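Pizza dough for a backyard party, made the night before?

Posted in Food & Entertaining

Lanying Lu
My brother turns 40 this Saturday and has asked for pizza, which I offered to make in a moment of warmth I now regret. There will be fourteen adults, plus however many of their kids are going through a phase of only eating crusts. I have a normal household oven, two trays, one pizza stone with a crack in it and no mixer.

I'd like to make the dough on Friday night so I'm not covered in flour when people arrive. Last time I did this I left it on the bench overnight and by morning it had lifted the cling wrap and was heading for the toaster. It tasted like beer, and not good beer.

Can I put it in the fridge instead, and if so, do I divide it before or after? Do I use less yeast? The recipe I have is from the back of a Basdale flour bag and says "leave in a warm place until ready", which is no help to a woman with a full-time job.

Also, how much do I need? My sums came out at 1,364 grams of flour and I don't trust any sum that ends like that.

Hultholm
Fridge, yes. Cold dough is better dough anyway, so you can tell people you did it for the flavour.

For a Friday night mix and a Saturday arvo bake I use 4 grams of instant yeast per kilo of flour. Whatever the flour bag says will be triple that, as it's written for someone who wants dinner in an hour. Cold water, 600 mL to the kilo, and 20 grams of salt. Mix it until there's no dry flour left, walk away for half an hour, then knead for five minutes. It'll be far smoother after the rest than it has any right to be.

Let it sit out for an hour, then divide it into balls. Do this before the fridge. Trying to cut up a cold slab of dough on the day while your aunty asks whether you need a hand is a special kind of misery. Put the balls in lightly oiled containers with lids and leave room for them to double. Takeaway containers are fine, and everyone has a drawer of them.

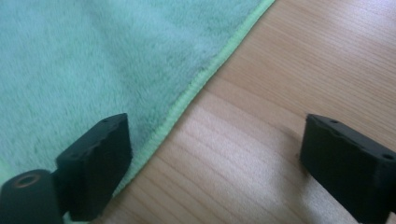
Take them out two hours before you want to cook. In summer, an hour and a half will do. If you try to stretch one straight from the fridge it'll shrink back every time you turn around, and you'll end up with something the size of a saucer and the thickness of a doormat.

As for your sum, it's not silly, just oddly precise. Call it 1.5 kilos. At 250 grams a ball you'll get nine or ten decent pizzas. With garlic bread and a salad that feeds fourteen, and the crust children can have the leftovers from people who don't eat theirs.

Retire the cracked stone before it retires itself. Turn a heavy tray upside down, heat it for forty minutes with the oven as high as it goes, and slide the pizzas onto it on baking paper.

Szekeres
just buy the bases

Plesix
I was going to be rude about the answer above, but I did buy the bases for my daughter's party and not one guest noticed, so I'll keep quiet.

If you are going ahead, the dough isn't your bottleneck. It's the oven. Two trays at ten minutes each sounds quick until fourteen people are standing in the kitchen watching the door. I par-bake mine in the morning: stretch, a thin smear of sauce, four minutes in a hot oven, then onto a rack. When they've cooled, stack them with baking paper in between. At party time you add cheese and toppings and they only need six or seven minutes.

Purists will object. Purists can bring their own oven.

Go easy on the toppings too. I bought 800 grams of mushrooms once and every pizza came out as soup. Fry them first, drain the pineapple properly, and if you're using fresh mozzarella tear it up and leave it in a sieve for an hour.

Lanying Lu
Thanks all. Going with the fridge, balls first, and the par-bake. I've also bought two packets of bases and hidden them behind the cereal. Szekeres, please don't be smug.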